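Three boxes and a basket: the sorting table at the Plomumthorpe toy library

The toy library at Plomumthorpe Hall has a new sorting table this month, next to the shelves where the puzzles are kept. It takes up very little space and has been in use every session since it went out. Several parents have asked how to set one up at home, so the details are below.

The idea is simple. A mixed basket of small things goes on one side of a table and a few boxes with holes go on the other. Children take things out of the basket, decide which box they belong in and post them through. How they decide is up to them or to the adult sitting with them.

We have three boxes, one with a red top, one with a blue top and one with a yellow top. The tops come off the same supplier's sheet, a 3 mm board from Postma, and the round holes were cut with a hole cutter borrowed from the Tindus workshop. We sanded the cut edges twice. If you make your own, do the same and then run a finger around the inside before you hand it over.

The basket is wire mesh. We tried a plastic tub first and the children tipped it over to see what was at the bottom. With the mesh they can look in from the side, and most of them now pick things out one at a time. A tablecloth underneath helps as well – the dark green one belongs to the hall and keeps the balls from rolling quite so far.
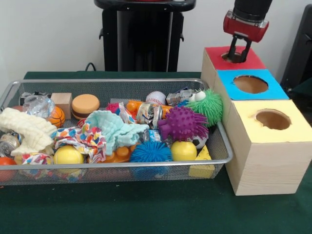
What goes in the basket

We look for things that feel different from each other. Balls are the easy part, and most families have more than they need. The basket has a baseball, a foam ball with a basketball pattern, a plain yellow foam one and a couple of spiky rubbery ones. The green puffer ball with the googly eyes gets picked first by nearly everyone under four.

Cloth is useful too. Knitted squares and scraps of printed cotton can be pushed through a hole in a way a ball can't, and the younger children like the pushing more than the sorting. The fabric with the hearts on it came out of the remnants drawer and there is more of it if anyone wants a piece.

The rest is household odds and ends. We keep a clear plastic bottle and some crushed drink cans in there for the noise they make and for older children who want to sort by what things are made of. Check every can before it goes in. Any with a torn or sharp edge should go straight to recycling, and the same goes for a bottle that has split. Children under three should have the cans and bottle taken out of the basket before they start.

A few ways to use it

Soft things, hard things and things you aren't sure about. This is the one we suggest first, and the third box gets the most discussion.

Toys in one box, clothes and cloth in another, recycling in the last. It works well with children who already help with the bins at home. The toy hamburger tends to cause an argument over whether there should be a box for food.

Guess by feel. An adult posts something while the child looks away, and the child reaches in through the hole to work out what it is. The spiky balls are easy. A small wooden cube is harder than you would think.

Putting it away

Please empty all the boxes at the end of your turn and put everything back in the basket. Last month the yellow box went back on the shelf with a knitted cloth still inside it, and we spent a while looking for that cloth. Cloths go home with whoever is on the wash list. Balls are wiped down with the Istex spray kept under the sink, which should stay under the sink when it isn't being used.

Borrowing a set

We are putting together a second set to lend out in the same way as the train track. It will have three boxes and a drawstring bag in place of the basket, and it will be item 109 in the catalog. The loan is two weeks. You can add your name to the waiting list at the desk any Saturday.

For that set we still need small balls in good condition, clean knitted squares and toy food. No marbles, please, and nothing with button batteries. Donations can be left in the crate inside the front door during opening hours.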